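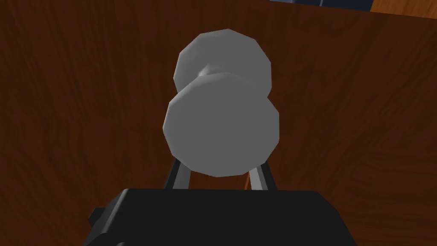
punedwood_nights wrote:
So who gets the returns desk once the arm can do it? Asking because at our place the answer was "the arm, plus two people to explain things to the arm."

Posted 6:40 am

gluepot wrote:
Started this thread, so I'll answer. We're a sporting goods and used furniture warehouse (don't ask, there was a merger). Management bought a Gestell cell for sorting and putting away returns. Everything gets rehearsed in simulation first, and the rehearsing is now my job. In May I was a picker. Same pay, softer chair.

My day is picking a simulated object, picking a simulated table, pressing go, and writing down what went wrong in a box that holds 3950 characters. I have filled the box.

torque_wench wrote:
Same pay is the part I'd be yelling about. You're doing a tech's work on a picker's rate. We had Kwok put in a line and the six of us who moved to it got regraded, but only after we all stopped answering questions about it.

gluepot wrote:
I did raise it. I was told the new role is "developmental." My knees are happier, I'll give them that. The furniture side is where I lose my afternoons. 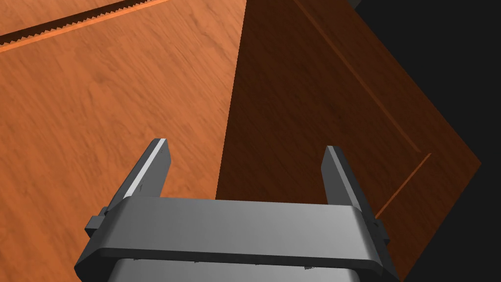
A person finds the edge of a door with their fingertips while talking about lunch. I have a setting for how far apart the fingers go, another for the angle coming in, and a third that seems to do nothing but which I've been told to leave alone.

punedwood_nights wrote:
We have that third setting too. Leave it alone.

lowbay_larry wrote:
Unpopular view, but I like ours. Did returns for years and my shoulder is shot. If a machine wants to pick up dumbbells all night it can have them. You people miss lifting things?

torque_wench wrote:
I miss there being eleven of us on break. It's a quiet canteen, Larry.

lowbay_larry wrote:
Fair. Ours was never that loud.

gluepot wrote:
Nobody's been let go here so far. They just don't replace whoever leaves, and the Jondine rep calls that "natural." Going back in with the regrade thing after lunch. torque_wench, did you get yours in writing?

torque_wench wrote:
Yes, and backdated. Ask for both.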